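# Chapter 4: Why Things Slide, Stick, and Stop

Push a book across a desk and let go. It slows down and stops, and you probably don't give it a second thought. But something had to stop it! That something is friction, and once you start looking for it you'll find it everywhere - in your shoelaces, in the chalk on the board, in the squeak of sneakers on a gym floor.

Friction shows up wherever two surfaces touch. Even a surface that feels smooth is covered with tiny bumps and dips, and under a strong microscope a polished tabletop can look like a mountain range. When one surface moves over another, those bumps catch and drag, and in some materials the surfaces even cling to each other a little. 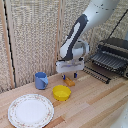 **Figure 4.1** A plastic mug standing on a wooden surface. Which forces act on it while it is at rest?

Weight matters too. In the town of Fonevcombe, students loaded a wooden sled with 30 bricks and pulled it down a school hallway with a spring scale. Then they took half the bricks off and tried again. The scale reading dropped by nearly half, and the whole class wanted a turn (you can try this yourself in Lab 4A, with books in place of bricks).

In this chapter you will meet two kinds of friction, static and sliding, and learn to measure both. Before you turn to Section 4.1, rub your palms together hard for ten seconds. Feel that warmth? Write down where you think it comes from, and keep your answer for the end of the chapter.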